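The Soup I Can't Stop Thinking About

I ate the same bowl of soup for eight days in November, and I've been trying to get back to it ever since. Not the town, though I liked the town, and not the room I rented over the shoe repair shop with the radiator that banged like somebody was trapped in it. The soup!

The town is called Zakura, and you get there on a bus that stops for every mailbox. I went because a cheap fare came up and I had vacation days that were going to vanish at New Year's. I had no plan at all. I had one good coat and a paperback I'd already read, and by the second evening I was cold right through to my teeth and willing to walk into any door that had steam on its window.

The door I walked into belonged to Pan, a lunch counter with a kitchen you could cross in three steps. They do one soup. It's barley and smoked pork with sour cabbage and a lot of black pepper, and something else underneath that took me most of the week to work out (it was dried pear, and I'm still a little smug about getting there on my own). There's bread too, dark and tight and a bit sweet. That's the menu. If you want something different you go to the hotel, where they'll give you a pale schnitzel and charge you double.

The story at Pan is that the recipe goes back to 1710, when the monastery up the hill had a bad harvest and started stretching its pork with barley. I can't vouch for one word of that. Every old town I've ever been to has a dish that monks invented in a bad year. But the date is painted over the stove in curly red letters, and when you're on your second bowl you're ready to believe anything a wall tells you.

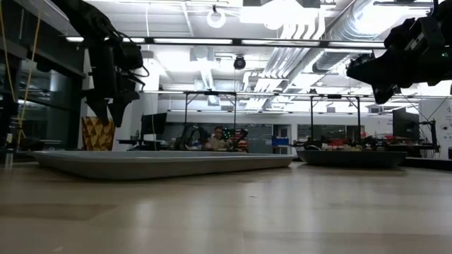

Barley is a funny thing to fall for. When I was a kid it came in a can with vegetable beef, little gray pillows that tasted like the can, and I picked them out and lined them up on the rim of the bowl. At Pan it had a proper chew, and it had soaked up the smoke from the meat so thoroughly that I'd have been happy with the barley alone. A flat rectangular gray tray with a bit of a raised edge, like the one in the photo, is the sort of thing I now use for cooling my own barley, spread out thin so it doesn't clump. I learned that the hard way, by leaving a whole pot of it to sit overnight and having to cut it out with a bread knife. Cook it separately, spread it out, and add it to the broth at the end. I know plenty of cooks simmer it right in the pot, and they're welcome to, but by the next day their soup is a casserole.

When I got home I gave myself a week to figure the thing out. It took the whole winter. My first try tasted like hot salad dressing, thanks to the cabbage, which I'd bought in a jar and poured in with all its juice. The second was better and much too polite. For the third I bought a smoked hock the size of a small dog and the kitchen curtains have not recovered — I've washed them twice and they still smell like a campfire whenever the sun gets on them.

The pork was the real trouble. What they use in Zakura is smoked over fruit wood and hung for a long while, so it's dry and dark and you need hardly any. Supermarket hock is wet and pink and salty. I ended up ordering from Fetside, a little smokehouse that takes orders by phone and only by phone, and only in the morning. Their hock comes wrapped in brown paper with the weight penciled on it. My last one said 312 grams, and that did for two pots with some left over to fry with eggs. It isn't cheap. I've stopped buying lunch out to make up for it, or that's what I tell myself.

Then there's the cabbage. You can make your own, and in January I did, in a crock on top of the fridge, pushing it down every night with a clean fist. It was lovely. I also had a house that smelled of feet for three weeks on top of the campfire curtains. Now I buy it loose from the barrel at the market, squeeze it out well, chop it finer than seems sensible, and give it a good slow fry in pork fat before it goes anywhere near the broth. That frying step was the big breakthrough! It takes the shriek out of it and leaves the sourness, and suddenly the whole pot tastes like a place.

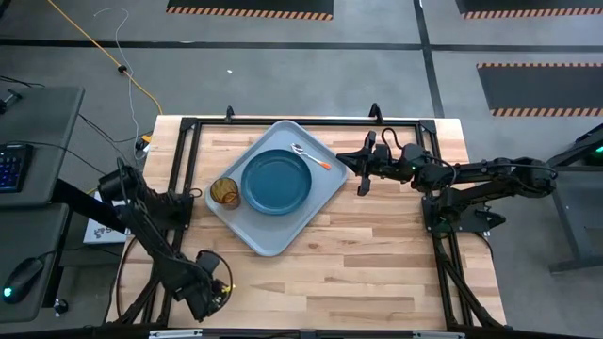
Proren Lisk

Serving it is where I've gotten fussy, and my family has started to make remarks. At Pan you got a wide, heavy bowl, so the soup cooled at the edges while the middle stayed scorching, and you worked your way in like somebody mowing a lawn. I tried it at home in deep cereal bowls and it wasn't the same at all. Everyone burned their tongue and then complained it was cold. So I went out and bought wide ones, and a plate for underneath to hold the bread.

The bread I haven't cracked. I've baked 18 loaves since I got back and I'd serve maybe four of them to company. The good ones had rye flour, a spoonful of molasses, and a splash of the cooled water from boiling potatoes, and they sat overnight before I cut them. The bad ones I'd rather not go into, although one of them held the shed door open through most of March. If you'd rather buy your bread, buy the darkest you can find and toast it hard, then rub it with a cut clove of garlic while it's hot enough to sting your fingers.

As for the pear, use one dried half per pot, no more. Chop it small and put it in with the onions. It melts away to nothing and people ask what you did. I usually say it was the monks.

I did think about going back this fall. The bus still runs, as far as I can tell, and the room over the shoe repair shop is still listed with the same photo of the same brown bedspread. But I'm nervous about it. I've made this soup so many times now, with my Fetside pork and my barrel cabbage, that I can't be sure which one I'm remembering when I lie in bed thinking about it. What if theirs has less pepper? What if I sit down at that counter, with the steam on the window and the red letters over the stove, and catch myself wishing they'd fried the cabbage a little longer?

I'll probably go anyway. I've got the vacation days, and the coat's still good.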